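Week 2 Notes: Finding Your First Clients Without Being Weird About It

Brallow Coaching Circle, Fall Group

Hi everybody! These are the notes to go with Friday's call. A few of you had to hop off early (school pickup, I get it) so I've written things out a bit longer than I did last week. Print them, scribble on them, whatever works for you.

Quick housekeeping first. The workbook is in the Harik folder now, the old link is dead. If you still can't get in, reply to the welcome email and I'll add you by hand. Homework is at the bottom and it's due before the next call.

Okay, so where we left off. Last week you each wrote a one-sentence offer, and I read every single one. I loved them! But I'd say most of you wrote a sentence about yourselves. "I am a certified wellness coach with a passion for helping women thrive." I wrote that exact sentence on my own first flyer, so no shade at all. The trouble is that the person reading it can't tell if she's the one you mean. Try starting with her instead. "You went back to work after your second baby and you haven't had a quiet hour since." See how you can picture somebody when you read that? Write to her.

If you're stuck on who she is, go back to the Karunaratne worksheet from week one and fill in the right-hand column. I know a lot of you skipped it. It's the boring column, and it's the one where you write down what she has already tried.

The List of 30

Get a piece of paper and write down 30 people you already know. They don't have to be people who would buy from you, please don't go through your phone deciding who has money. Just people who'd be happy to hear from you. Your old manager goes on there, your cousin, the woman from the Tuesday spin class you quit. When you get stuck at twelve or so (everybody does), open your photos from last summer and keep going.

Then you message them, one at a time, and you ask how they are. That's the whole first message! No link, no "I have an exciting opportunity." I did mine over coffee, two or three a morning, and some of those chats went on for days before work even came up. When it does come up, you tell them what you're doing and ask if they know anybody who might want to talk. You are asking for a name and that's a much easier thing to say yes to.

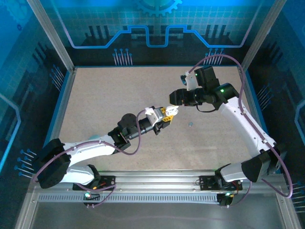 Two arms meeting over a small white bundle.

A word on copy and paste, while we're on messages. Don't. I can smell a pasted message and so can your cousin. If you really need a starting point, keep a few opening lines in a note and change them every time, but mention something real about the person before you hit send.

What to say when they ask the price

We role-played this on the call and I could hear the panic in your voices, ha! So let's go over it again. Say the number, then stop talking. My first package was $1,000 and I used to say "it's a thousand but I could do it for less if that's too much" all in one breath. I talked myself out of money before the other person had opened her mouth. When I moved up to $1,150 I practiced saying it in the car, out loud, at red lights. Go ahead and feel silly. It gets easier around the time you stop hearing it as a big number.

If she says she needs to think, say "of course" and ask which day would be good to check back in. Write the day down. Then check back in on that day, even if you're sure it's a no.

If it is a no, thank her and leave her on your list. One of my longest clients turned me down the first time. She came back in October, after her move to Flarkham, and she'd kept my email all that time.

Your follow-up page

You don't need fancy software for this. A notebook with four columns will do you fine: name, last time you talked, what she told you, next date. The third column matters more than you'd think. If she told you her dad was having surgery, you'd better ask about her dad before you ask about anything else.

Homework

Rewrite your offer sentence so it starts with "you."
Finish the list, all 30 names.
Send 2 messages a day until we meet again.
Say your price out loud every morning. Mirror optional.

Post your new sentence in the group thread so the rest of us can cheer for it. Bring your follow-up page to the next call too, messy is fine, and we'll do hot seats for the first half.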